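4.2 What people mean by "smooth"

I should own up to something before we get to the results. When I started the Nanham interviews, I thought texture words would be the easy part. Color words have a huge literature behind them, smell words have a decent one, and touch words looked like a nice quiet corner where I could get a chapter done by March. Well, no! We collected 364 descriptions from speakers in Nanham and Etdale, and "smooth" gave us more trouble than all the other words put together. People used it for tabletops, for bedsheets, for the skin on warm milk, and (my favorite) for a well-run bus route. I dropped the bus route, with some regret, and kept the 149 descriptions that were plainly about a surface a person could put a hand on.
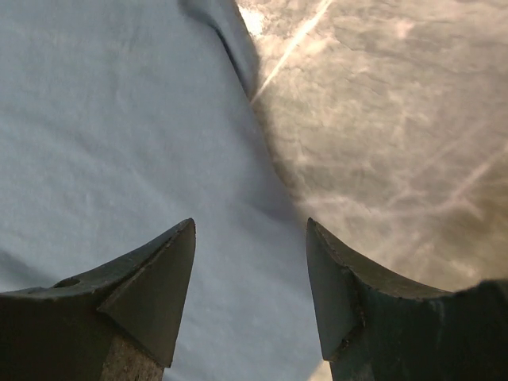

Figure 3. Fabric and a marbled surface.

My own view is that speakers sort surfaces by give first and by grain second. If a thing yields when you press it, the Etdale speakers nearly always reached for "soft" and only came around to "smooth" when I pushed them a little. If it doesn't yield, "smooth" comes out right away, and then the grain words follow. Take the two surfaces in Figure 3, the pale, bluish-white fabric on the left and the beige, marbled one on the right. A pattern like that marbling is something you see, and yet several speakers talking about marbled surfaces at home gave me touch words for it, like "streaky" and "slick," as if the eye had done the touching for them. Ralel's coding scheme has no slot for that kind of crossover, so I added one and called it "seen touch." Clumsy name, I know, but it stuck.

Darwish, the other scheme I tried, splits every description into 2 parts, one for the material and one for the hand moving over it. I liked it a lot for the Nanham data and not at all for Etdale, where people tend to leave the hand out completely. I come back to that mismatch in Section 5.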